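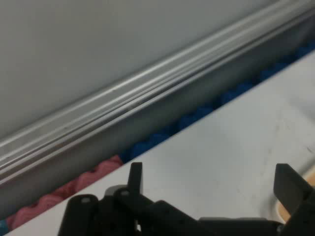

Subtitles slip out of sync partway through the movie, every single time, and always at the same spot. I run the monthly screenings at Skolemham (one room, one projector, a lot of folding chairs) and we play everything off a laptop with Gralik Player. The movie is Potiretti, 117 minutes, Finnish with English subtitles. For the first stretch everything's perfect. Then the text starts showing up late and stays late until the credits! I did also have a nasty rattle on the low cello notes, but I've sorted that one myself, by stuffing foam behind the speaker shelf, the same bumpy blue kind that's lying down in the channel under the aluminum rail. So please ignore the part of my first message about the rattle. It's only the subtitles now.

Product: Gralik Player, desktop
Opened: 18 May 2025
Status: Solved
Handled by: Thịnh Châu

What I've tried so far

Restarted the player, restarted the laptop, reinstalled the player. No change.

Played the movie on my other laptop, the old slow one. Same thing at the same spot, so I don't think it's the machine.

Swapped the HDMI cable. I know, I know, a cable can't make words late, but I had a spare one in my hand.

Turned off the smoothing option under Video. The picture looks nicer now and I'm leaving it off, but the subtitles didn't care.

Set the subtitle delay by hand to minus 2000 ms. This one's interesting! With that on, the whole second part of the movie is fine, but then the beginning is wrong, and people get the answers before the questions. There's a scene at the ferry office where the joke depends on a pause and it was completely ruined.

Reply from Thịnh Châu

Thanks for the details, the delay test helps a lot. Could you tell me the exact minute where it first goes wrong, and whether the gap grows after that or stays the same size? Also, where did the subtitle file come from? Is it the one that came with the movie?

My reply

Good questions, and it took me an evening to answer them. I sat down with the remote and a bowl of soup and went through it scene by scene. At minute 27 it's still fine (the father is reading the letter out loud and every line lands where it should). At minute 28 it's late. There's a cut from the kitchen to the harbor, and the first line after that cut is already behind. From then on the gap stays the same size as far as I can tell. I checked the wedding, the long argument in the car and the very last line, and the same minus 2000 fixes all of them.

The subtitle file came separately. The movie itself is from Kokkonen, the distributor, and the text was sent over later by Heikki Lappalainen in their office after I asked for English. Lovely man, very quick. Could the two be made for different copies? 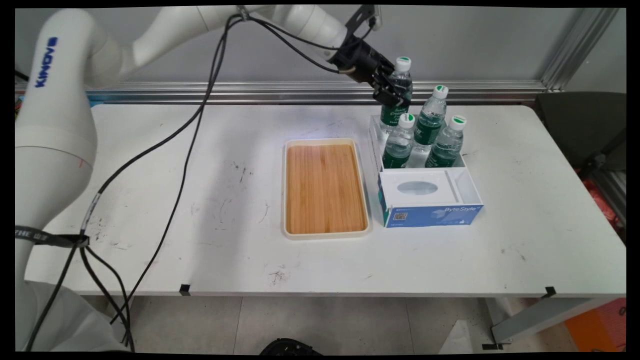 Bottle over the white organizer, three more upright in the back compartment.

Reply from Thịnh Châu

Yes, I think that's exactly what's happening. If the gap grew steadily I'd suspect the frame rate. A single jump that stays put usually means one copy has a bit of footage or black that the other doesn't. Your subtitles were probably timed to a version with two more seconds in it at that cut. You can fix it in the player: open Subtitles, choose Edit Timing, click the first line after the harbor cut, tick "Shift this line and everything after," and enter -2000. Set the main delay back to zero first or you'll end up shifting twice. Save it under a new name so you still have the original.

My reply

I shifted twice. Sorry! I read your message too fast and left the main delay on. Once I'd put that back to zero it was right from start to finish, ferry office included. I watched the whole movie again to be sure, which was no hardship, the harbor scenes are gorgeous on the big wall.

I also wrote to Heikki and he says the older copy had a short fade to black between the kitchen and the harbor, and it was trimmed when they made the new transfer in January. The subtitles were done before that. He's sending a corrected file to the other places that booked it.

One small request while I have you. Could the tick box in Edit Timing show a warning if the main delay isn't zero? I can't be the only person who reads instructions from the middle.

Reply from Thịnh Châu

Glad it's playing properly. I've passed the warning idea along as a feature request and I'm marking this one solved. If another title does the same thing, reply here and the ticket will reopen.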